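Products / Kits / Tabletop / Planning & Budget / Contact

Uddin Tabletop Collection Kit: what to buy, what to skip, what you will end up paying for anyway

By the Uddin equipment desk, February

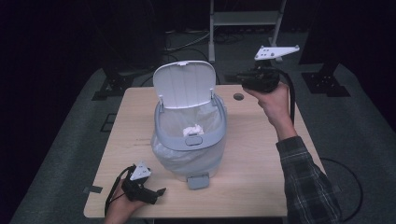 The Uddin Tabletop Kit is for teams who want to record people doing small household jobs with hand-held grippers, and who would like to know what the whole business costs before the purchase order goes in. The grippers are the part everyone asks to see. They are also the part of the budget that gives the least trouble, being listed in a catalog with a price next to them. The trouble lives in the other columns, and this page is mostly devoted to those.

We sell the kit in a single configuration for one seated or standing operator. We used to offer several. Customers would choose the smallest, then order the rest of the largest in installments, paying freight each time. Our shipping company misses those days.

What comes in the kit

- 2 hand-held grippers, left and right, wired
- Tracking plates for both, with mounting screws
- Spare plates, one per hand
- Cables to the recording box, plus one spare
- The Jusadska recording box with power supply
- A set of replacement finger pads
- Foam-lined case
- Printed setup card, which will be lost by lunchtime (there is a copy on the drive)

What does not come in the kit

- A table
- Anything to put on the table
- A computer to hold the recordings
- Light stands, shelving, floor covering
- An operator

The last item has the longest lead time.

Planning the table

Any flat, steady table will do. We have had customers quote us the price of a machined aluminum bench and ask whether it was good enough. It was. So was the office table it replaced, which then went to hold the coffee maker. If the recordings are meant to stand in for somebody's kitchen or bathroom, a plain tabletop is closer to the truth, and a few marks on it do no harm.

A cable hole is handy but not worth paying extra for. Leave room on all sides to walk. Leave more room than that at the back, where the cables will gather whether or not you planned a place for them. Put cable covers in the first order. Everybody puts them in the second.

Carpet is fine. It is quiet when a gripper gets dropped, and a gripper will get dropped. Our finger pads are priced with this in mind, and the grippers themselves are built for it, within reason. A stairwell is not within reason.

Planning the objects

Here is where a good budget goes to get thin. The first estimate we see from a new customer nearly always has a single line reading "props" and a sum that would cover lunch. Then the task list arrives, and it has lids on it.

Take a pedal trash can with a liner bag. One can is cheap. A can for a recording program is a can, its twin for when the hinge gives up, liners by the roll, and a supply of tissues to crumple and throw away. Opening a lid, dropping in a tissue, and closing the lid again makes a decent short task, with a hinge, something soft, and a bag that never sits quite the same way again. It also eats supplies. Plan on one roll of liners for every 200 takes if your operators are gentle and you are willing to reuse a bag that still looks respectable. We count a small plastic can as used up when the lid stops staying where it is put, and we budget 2 cans per task for that reason.

The pedal, by the way, is of little use on a tabletop unless you plan to press it with a gripper. Some customers do want that take. Write it down as a separate task, because it wears the mechanism differently and because the operator will ask.

Buy household objects from ordinary stores and buy them all at once. The model you chose in the fall will be discontinued by spring, and the replacement will have a different lid. Label the spares and put them somewhere that people looking for a trash can will not find them.

Planning the people

Operators get tired before the equipment does. A hand-held gripper is light when you pick it up and has gained weight by mid-afternoon. The cable adds a little drag, enough to notice, and we suggest routing it along the forearm with the soft clips in the case. Long sleeves are fine. Very loose ones snag on the plate screws.

We plan for 100 good takes per operator per day on a short task and advise you to be suspicious of any spreadsheet that says otherwise, including the one your own department has already circulated. Resetting the table takes longer than the task. If you can afford a second person to do the resetting, the daily number goes up and the tone of the room improves. If you can't, rotate the jobs so that nobody spends a full shift crumpling paper.

The plates need a clear view at all times. This is the setup problem our support line hears about most, usually described as a fault in the Jusadska box. Check that the plate is tight, that it faces up and out when the wrist is at rest, and that no one has hung a jacket on a stand. Then call us.

Where the money goes

We don't publish prices here, as they change and people take screenshots. What we can give you is the order in which customers tell us they spent it, largest first, once the program had been running long enough to be honest with itself:

1. Operator time
2. Storage for recordings, and the person who sorts them
3. The kit
4. Floor space
5. Objects and supplies
6. Cable covers, tape, extension cords, tape again

If your draft budget has the kit in first place, you may still be right. Small pilots often come out that way. For anything longer than a pilot, go back and look at the first line again.

Rent or buy

Rental is available through Kevetti on a monthly basis and includes replacement pads. It suits teams who are still deciding whether collection by hand is what they need, or whose approval process regards a purchase as a moral question and a rental as stationery. Past the second renewal, buying is cheaper. Kevetti will tell you this too if you ask directly.

Part of a rental can be credited toward a purchase. Keep the case. We charge for missing cases, and we have a surprising number of customers with very nice camera luggage.

Compatibility

The kit records to the Jusadska box only. Files export in the common formats and open in Gimum without conversion. Older Gimum installations need the import add-on, which is free and slightly hidden under Settings. Mixing our grippers with another maker's plates will work until you need the left and right hands to agree with each other.

Ordering notes

Send us the task list before you send us the order. It doesn't need to be final, and we have yet to receive one that was. We will mark the tasks the gripper handles well, the ones it handles with patience, and the ones involving wet soap. Quotes include freight to the loading dock. Getting from the dock to the room is between you and your elevator.

Extra finger pads, plates, and cables can be added to a quote at any time before dispatch. The case has room for one additional set of each.

Last updated: February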